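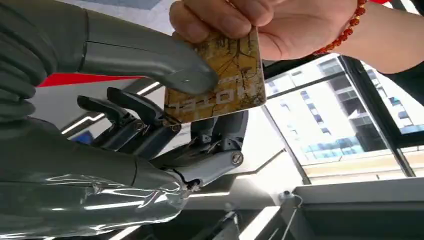

Jondcombe House Hotel
Front desk and key card check, monthly
Wed 26 November
Checked by: I-hsuan Huang
Copy to: Fornari (maintenance), desk file

Mark each line OK, FIX or N/A. Write a comment for every FIX.

KEY CARDS

1. Card stock counted against the log. OK
400 on the log, 400 in the drawer and issued.

2. Gold and brown cards free of cracks and peeling. FIX
Pulled 5 from the drawer. The surface is lifting at the corners on all of them. Cut up and put in the locked bin. Log changed to match.

3. HOTEL lettering readable. OK
Slight wear on the older cards. Guests hold them upside down at the reader and then come back to say the card is dead. The arrow sticker on the reader plate is missing on the second floor, see line 9.

4. No room number written on any card. FIX
One returned card had a number on it in pen. Wiped clean and recoded. Room numbers go on the paper sleeve only, and the sleeve is handed over separately.

5. Returned cards wiped and cleared before going back in the drawer. OK

6. Master cards signed in and out. FIX
Two sign-outs in the housekeeping book have no return time. Both cards were in the safe when I looked. Supervisor told.

DOOR READERS

7. Test card refused at five doors it is not coded for. OK

8. Low battery light off. FIX
Rooms 12 and 17 flashing. Ferville batteries are in the desk cupboard, bottom shelf. Fornari to change both before the weekend.

9. Arrow sticker in place. FIX
Missing on the second floor, all doors past the linen room. Same comment as August. Stickers were ordered from Cheung and have not come.

10. Door closes and latches without a push. FIX
Room 9 stops short of the frame. Closer needs adjusting. Do not let this room until it is done.

11. Inside handle opens the door with the deadbolt on. OK
Tried every empty room. Occupied rooms to be done at checkout.

BACKUP

12. Metal override keys in sealed envelope. OK
Seal unbroken. The side entrance still has its 1978 lock and takes the long brass key, kept in the same envelope.

13. Card encoder restarts after power is cut. OK
Took longer than it should. Wait for the green light before coding a card or it will come out blank.

14. Desk staff know to ask for ID before replacing a lost card. FIX
Asked both people on shift. One was not sure what to do when the second guest in a room is not on the booking. The answer is to call the room first. Note taped inside the drawer.

Recheck of lines 8 and 10: within 30 hours, initials here ____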